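Skilville Home Skills, Room 626
Handout 3: Cups and the Mug Tree

Bring this back next time. The last batch went home and became shopping lists.
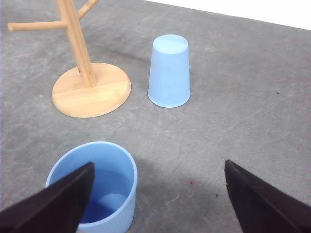 Before you hang anything

Stand the tree on a flat surface and press lightly on the base. If it rocks, move it now, while it is still carrying nothing you like.

Loading

Handles go over the arms. Load opposite sides in turn – the tree has no opinion on symmetry until it falls over. Heavy mugs go on the low arms.

Cups without handles

A plastic cup with no handle will not hang, however firmly you believe in it. Stand it upside down beside the tree.

For next session

Read page 2 of the Besson booklet and bring 2 mugs, at least one of them ugly.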